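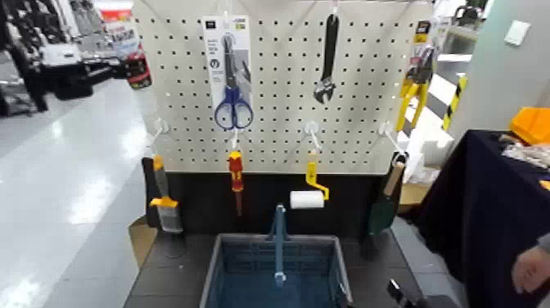
Dullis Mini Roller - what I think of it after a summer of trim work

I bought my first Dullis in June to do the closet doors, and I've since gone through two more (my fault, I let paint dry on them!). It's a little roller for the places a big one won't go - door panels, behind the toilet, the strip between the cabinets and the ceiling. We started stocking it in the shop right after that, next to the scissors and the other small stuff on the pegboard.

The handle is light and the loop at the end means you can hang it up between coats. I do wish the grip were longer. Shiyu Long, who paints porches for a living, likes it short, so go figure.
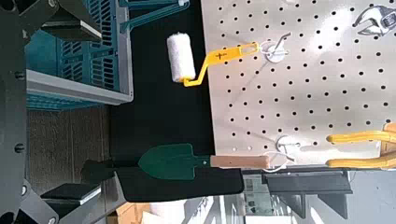 Details

Item number: 223
Covers: sold one at a time, fluffy only
Good for: latex paint, primer, chalk paint
Skip it for: rough brick, popcorn ceilings
Goes with: Joston small tray, item 202

Wash the cover in warm water until it runs clear, then stand it on end overnight. Orders over 45 dollars ship free.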